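Section 4. Showing a task by hand

By now you should have the hand-held gripper charged, paired and calibrated (Section 3). If you skipped the calibration, go back and do it. I'll wait. I skipped it on my first weekend with the thing and lost 43 recordings, all of them useless, and Carolina Azevedo still brings it up whenever I tell her I'm in a hurry.

What you're doing in this section is simple enough to say: you hold the gripper, you do the job yourself, and the Sillik software records where the gripper went and when the fingers closed. Later on the arm tries to do the same. The trick is doing the job the way an arm can do it, and that takes some getting used to!

4.1 Before you start

1. Pick one task and write it down in one sentence. "Take a bracelet out of the box and lay it on the cloth" is a good one. "Tidy up the jewelry" is three or four tasks wearing one coat, so split it.

2. Turn on all the room lights and leave them alone until you finish the set. If daylight is fading while you record, stop and pick it up again after dark, or the next day.

3. Check the finger pads. Wipe them with a barely damp cloth and let them dry.

4. Squeeze the trigger all the way and let go, five times. The opening number on your phone should come back to the same value each time. If it drifts by more than one step, run the short calibration again (3.4).

Note: Bolts on the fingers can work loose. I check mine every time I change pads. Snug is fine - please don't lean on the wrench, the fingers are plastic and you will crack one.

4.2 Recording one demonstration

1. Hold the gripper so the camera can see both fingers and the thing you want to pick up. Keep your free hand out of the picture.

2. Press the side button once. Wait for the second beep. The first beep only means it heard you.

3. Hold still for a slow count of two.

4. Move in at an easy pace. Slower than you'd like, but don't creep, and don't stop halfway to think. If you have to think, cancel (hold the side button) and start over.

5. Close on the object, pause for a moment, lift straight up, and carry it to where it goes.

6. Open the fingers fully before you back away. I know it feels fussy. A half-open release is the thing I see most in bad sets, my own included.

7. Hold still again, then press the side button to save.

Caution: Keep your other hand clear when the fingers close. The pads are soft but the pinch behind them isn't.

4.3 Small and tangled things

Nuno Mendes wrote the first version of this manual and he used wooden blocks for everything. Blocks are great for day one. After that, please move on to the kind of stuff people own, in the rooms where they keep it. Beads, bangles, anything that rolls or hangs on to its neighbor.

1. Set the container on something with a bit of grip, such as a folded cloth.

2. Come in from above with the fingers on either side of the piece you want. For a bangle, go for the near edge, one finger inside the ring and one outside.

3. For a string of beads, pinch it near one end and lift until the rest hangs free. If it brings a friend along, keep recording and shake it gently loose. Those recordings are worth having.

4. Between recordings, put things back a little differently. Turn the box, swap two pieces, let the strands fall how they like.
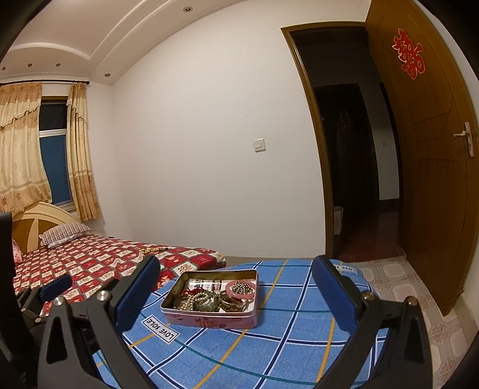

Figure 4-2. Fingers open over a tin of beads and bangles, one pad on each side.

Note: Loose metal balls are hard going. Leave them for last, and keep a tray under you or you'll be on your knees with a flashlight.

4.4 How many is enough?

For one task in one room, I'd start with 62 good ones and see how the arm does. My bracelet set ended up at 281, over four rooms. You don't need 1000, whatever the old forum thread says.

Delete the bad ones the same day, while you still remember what went wrong. Then plug the gripper in and go on to Section 5, Uploading your set.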